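Budget for a first robot arm: what am I forgetting?

Posted by stolholm_beth, 2022-11-09

We run a small shop and finally got the OK to plan for one arm that loads parts into a tray. So excited! The arm quote from Marciniak looks fine, but I keep finding extras. The layout we're planning from has the arm on a wooden block on a white table, with a second arm on the right.

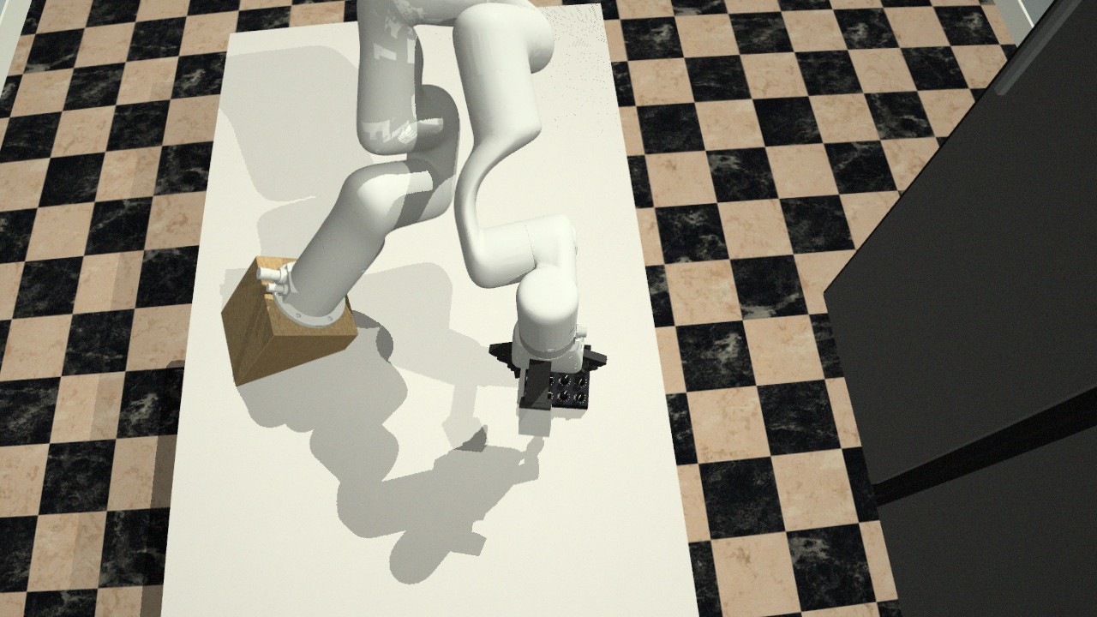 Does the gripper usually come with the arm?

Plan on buying it separately, and get the adapter plate and cable on the same quote.

Fletley wants $3317 for gripper and plate together. Fair?

Bartosz Szewczyk

Fair for a two-finger one, I'd say! Put the tray on your list too. People forget it, and it's the part I have the most fun with. A 4 by 4 grid like this is a good starting size:
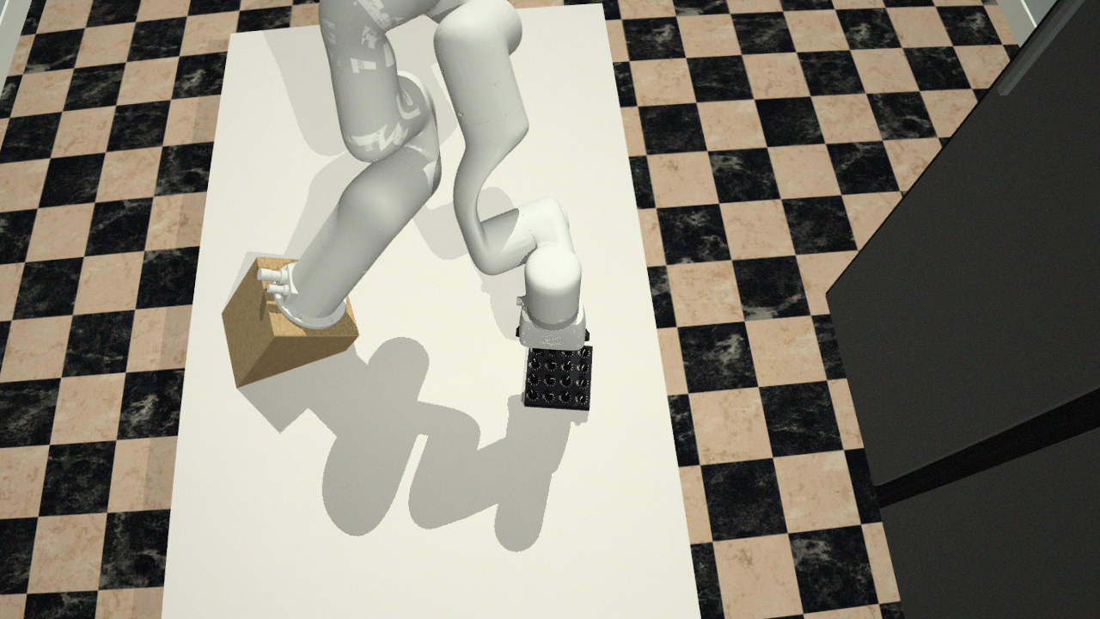
Extras I'd price now

- Spare fingertips, $137 a pair from Todetti when I ordered in July
- A second tray, $152
- Freight, and 20 percent on top for surprises

Ask for the mounting drawing before you pay for any table. You want the bolt pattern for the base and the full reach with the gripper on, measured to the fingertips.

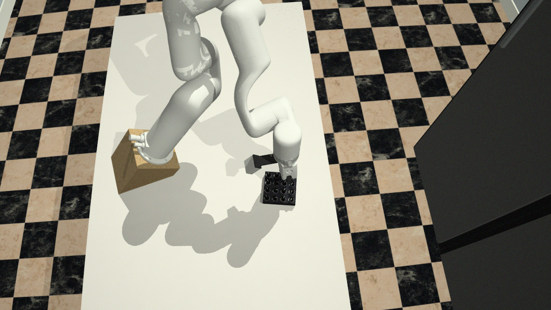

Then tape the reach out on your shop floor and walk around it with whoever will load the parts. I love this step! You'll find out fast if a cabinet has to move.

marlo_t

We skipped spare fingertips. Buy the fingertips.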